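3.2 Timing of first reports

The second part of the study looks at how soon local news sites reported an overnight strike, and what they changed afterwards. We took 30 incidents from the archive that Sárközi and Drumel had put together for their earlier work on border towns. Each incident had to be covered by at least two outlets, and each article had to show both a first posting time and a time of last update.

Articles were coded by hand. Coders noted who was given as the source, whether casualties were mentioned, and whether the target was named by the military, by residents or by both. Where the two coders disagreed, the article went to Máté Bozsik, who made the final decision without seeing the earlier codes.

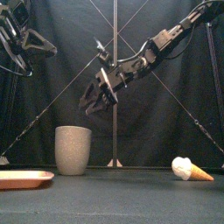 Figure 5. Two robot arms above a dark grey tabletop with a speckled grey cup, a tan tray and a toy ice cream cone.

In 13 of the incidents the first version carried no casualty information at all. Most of these articles were updated before noon, usually with a line saying that no injuries had been reported. The source for that line was often left out. In five incidents the outlets gave different targets for the same strike – a farm in one report and a training site in another – and the difference was still there in the last version we could retrieve.

Updates rarely marked what had been changed. A reader coming back to the page would see a new time at the top but would have to remember the old text to find the new part. The Prikimo archive keeps earlier versions of some pages, and we used these where we could. Pages from outlets outside that archive were compared with the copies held at Sterkmont, which are less complete for the night hours.

Section 3.3 applies the same coding to reports of ceasefire talks.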